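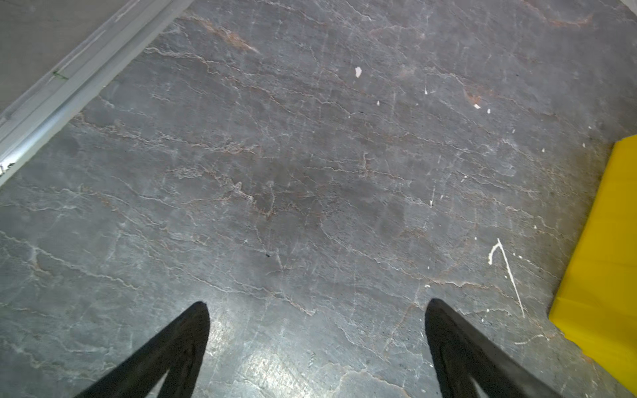
When Onyekachi Uzor joined the robotics club at Irmont, she had never written a line of code. She had repaired bicycles with her uncle, and she thought this would be enough. "It was enough for the first evening," she says, and laughs. "On the second evening they gave me a laptop."

Now, in her second year, she leads the small team that works on the club's sorting project, which the members call Vukasik. The name comes from a word game they played on a bus and it has no meaning. The task sounds modest: the arm must pick up hand tools and put them in the right bins. I met her and her teammate Kane Ngata in the club room one evening in May, and we spoke for almost two hours, with many pauses when one of them wanted to check something on the screen.

I asked why they chose hand tools. Ngata answered first. "Blocks are too kind. A cube has the same face on every side, so the gripper does not care very much how it comes down. A screwdriver has a thick end and a thin end, and the weight is not in the middle. You can close the fingers well and still the tool turns."

Their first plan was to hold every screwdriver by the shaft. Uzor describes this as her mistake and she is quite strict about it. "I looked at the shaft and I saw a straight line, and I thought a straight line is easy for the computer. But the fingers had very little to press on. In the first 40 tries we dropped 9, and many of the others were hanging at a bad angle." After this they moved the grip to the handle and wrote the approach again from the beginning. It took them most of the winter break. 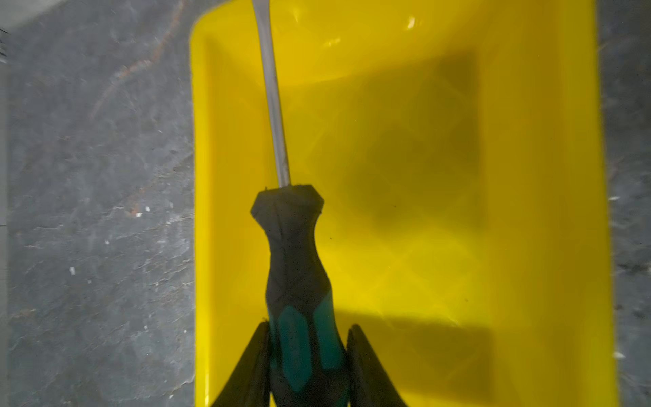 Vukasik holding a screwdriver by the handle over the yellow bin.

The camera near the gripper gives them a close view of what the fingers are doing, and both students spend more time with these pictures than with the arm itself. Ngata keeps a folder of them on his own computer, which on the evening of my visit contained 3201 files. He has looked at every one. "First I wanted to write a program that looks at them for me," he says. "Then I understood that I did not know what I wanted it to find. So I looked by myself, a little every night – it is not so boring as people think."

What did he learn from it? He thinks for some time. Mostly about light, he says. A shiny surface changes with the lamp and the hour, and a shadow inside a bin can look to the software like an object. Uzor adds that they now record the position of the lamp in the notebook before each session, and that she is the one who forgets it.

The two do not agree about everything. Ngata would like to reach 1000 recorded attempts with the handle grip before they change any more settings. Uzor finds this too slow and wants to begin with pliers. "We argue, then we eat, then we do half of what each one said," she explains.

On 8th June the team will travel to Brirberg for the student meeting, where the Maihi club will also show a sorting arm. Uzor has seen a video of it and calls it faster than theirs. She still has to finish the poster, and she asked me, when I was already putting on my coat, if I knew somebody who could print it in a large size.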